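Putting Food By: speaker notes
Seixas Community Hall, August 2020

Opening

Good evening, and thanks for coming along. Settle in, grab a cracker, the relish on the end table is the green tomato one and I'd like the bowl to go home empty.

(Wait for the chairs to stop scraping.)

I want to talk tonight about jars. Mostly what goes in them, but I'll get carried away about the jars too, so be warned! I started preserving with a bucket of windfall plums and a borrowed pot, and I ruined the lot. Too much water, not enough patience. We ate plum soup on toast for a month and I was hooked anyway.

Ask for hands up: who has a jar in the fridge door they can't put a date on? Put my own hand up first.

Where the jars live

Talk about shelves here. Cool, dark, dry, and somewhere you'll walk past. Mine used to be in the laundry behind the ironing board and I'd forget whole seasons of chutney. Now they're on the steps down to the cellar, oldest at the top, and I grab one on my way past. Small jars do best for this. A big jar of pickled beetroot is a commitment.

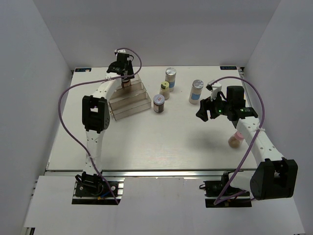 Salt, sugar, sour

Keep this bit brisk, it can drag.

Salt pulls the water out, sugar ties it up, vinegar makes things too sour for most of what would spoil them. Nearly every old recipe leans on two of those at once. Think of bread and butter cucumbers, or a good mango pickle, or preserved mustard greens, which I could eat straight from the jar with a fork (and do).

Read out the basic plum sauce: 2 kilos of plums, 600 grams of sugar, 867 millilitres of vinegar. Yes, 867. That's what my old measuring jug holds when it's full to the lip, and the sauce has come out beautifully every time, so I've never rounded it. Somebody will laugh. Let them, then mention that plum sauce is forgiving about sugar but you should never cut back the vinegar in a tested recipe.

Pass the Pladness plums around if there are any left. Lovely tart little things, dark skins, a favourite of mine for sauce.

Lids and labels

My favourite part! I keep shop jars for buttons, dried beans and spices, and I love them for their lids. You get lettering, little crests, a maker's name, sometimes a whole sentence bragging about the flavour. I've got lids in languages I can't read and I'd sooner part with my good knives.

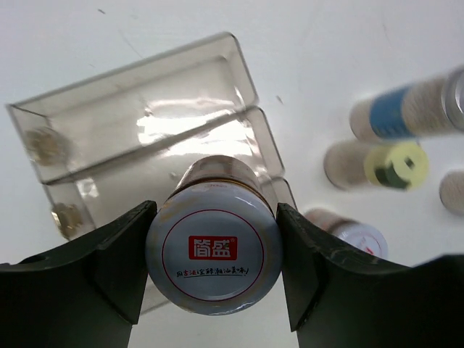
For proper heat processing, though, use jars made for the job and a new flat lid each time. Old shop lids may not seal a second time, and a bit of give in the centre of a cooled lid means that one goes in the fridge and gets eaten first. Write the month and the contents on masking tape. "Red stuff" isn't contents, as I found out last December with the beetroot and the jam.

Numbers for the keen ones

Our swap table has seen 4,000 jars come through since it began. Pause here, it deserves a pause. The Drillance end of the valley brings the marmalade and they're fierce about it, thick cut only.

Questions

Likely ones: can I use honey (yes, with a recipe written for it), why is my brine cloudy (could be table salt or hard water, but if it smells off, throw it out), and is the relish recipe a secret (no, copies are beside the urn).

Remind people to take their own bowls and spoons home.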